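Chapter 6
Foams and Air in Cooking

Many foods which we eat every day are partly made of air. When egg whites are beaten, the proteins open and join again around small bubbles. In this chapter we study why some foams stay and others fall down, and how sugar, fat and heat change them. The reader should already know the parts of the egg from Chapter 5. 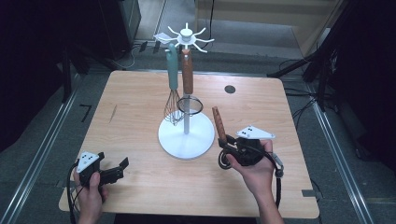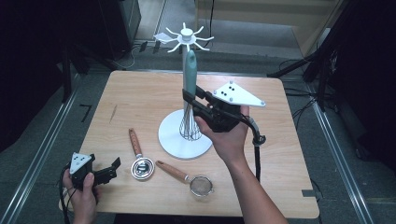 A whisk with its wire balloon, on a stand.

Brahim Alaoui remarks that a little lemon juice helps the foam more than salt does.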